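Podard 3548 Refurbished Desktop Tower, Open-Bay Chassis
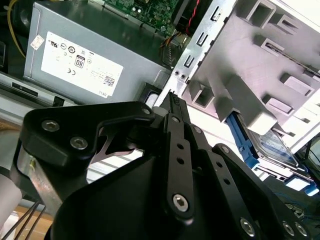 Overview

The Podard 3548 is a refurbished mid-size desktop tower sold for office use, bench work and parts training. Units are stripped, cleaned, tested and reassembled at the Lodis workshop in Kadosthorpe. The original power supply and drive cage are kept wherever they pass inspection. Listings under this number cover the tower only. Monitor, keyboard and mouse are ordered separately.

Chassis and drive cage

The drive cage is silver metal with a perforated rail along one edge. Rectangular slots run the length of the rail, and the cage walls have pressed tabs and openings. The hard drive is mounted beneath the cage in a blue plastic carrier.

To remove a drive, shut down the system, disconnect the power cord and wait 28 seconds before touching the connectors. Unplug both drive cables at the drive end. Squeeze the sides of the carrier and draw it straight out. Do not pull on the cables. When refitting, slide the carrier in until it clicks on both sides, then reconnect data first and power second.

Carriers are sold singly under the same product number with the suffix C. Color may vary between batches. Carriers from other tower families may enter the bay but will not latch, and are not accepted for return once fitted.

Power supply

The internal unit carries a white rating label with UL and CE marks, a printed barcode and the DELL name. Rated output for this listing is 300 W. Units that fail the load test are replaced with a supply of the same rating and connector layout. A replacement supply may carry a different maker's label.

The supply is serviced as a complete assembly. Do not open its housing. Lodis does not sell internal parts for it, and a broken seal ends the warranty on the whole system.

Motherboard and wiring

The motherboard is green and is supplied with its original firmware, reset to default settings. The firmware password is cleared before shipping. Red and black leads run in a bundle inside the case, and a blue cable follows the case floor. Keep cables clear of the fan when closing the side panel. If a cable has to be moved for access, note its path first and return it to the same path.

Memory and storage are fitted to order. The configuration is printed on the packing slip, along with the results of the memory test and the drive surface scan.

Condition grades

Grade A: light marks on the outer panels, no dents, all covers present.
Grade B: visible scratches or label residue on the outer panels, all covers present.
Grade C: cosmetic damage, one or more blanking covers missing. Electrically tested to the same standard as A and B.

Interior metalwork is not graded. Light scuffing on the rails and cage edges is normal and does not affect fit.

In the carton

Tower with side panel fitted
Power cord for the country of delivery
Packing slip with test results
Spare screws for the side panel
Safety sheet

Service access

The side panel comes off without removing the front cover. Place the tower on its side on a flat, non-slip surface with the open side up. Use an antistatic wrist strap clipped to bare metal on the chassis. A standard Phillips driver is enough for routine work. Powered drivers are not recommended for the drive bay screws, which strip easily.

Metal edges around the power supply opening and the cage can be sharp. Thin work gloves are suitable for removing panels, but take them off before handling memory.

Quantity orders

Schools and repair shops ordering 10 or more units can request matched configurations. Matched orders are built from one chassis revision so that carriers and panels are interchangeable. Lead time is quoted at order. Training sets can be supplied without storage or with failed drives marked as non-working.

Warranty and returns

Grades A and B carry the standard Lodis workshop warranty. Grade C is covered for faults on arrival only. Report shipping damage before the unit is powered on, and keep the carton and inserts until the claim is closed. Return freight within the service area is handled by Bozkurt, and the collection label is sent by email once the return number has been issued.

Related items

Podard 3548-C drive carrier
Podard 3548-P side panel with latch
Podard 3548-F front cover, black
Lodis antistatic wrist strap with clip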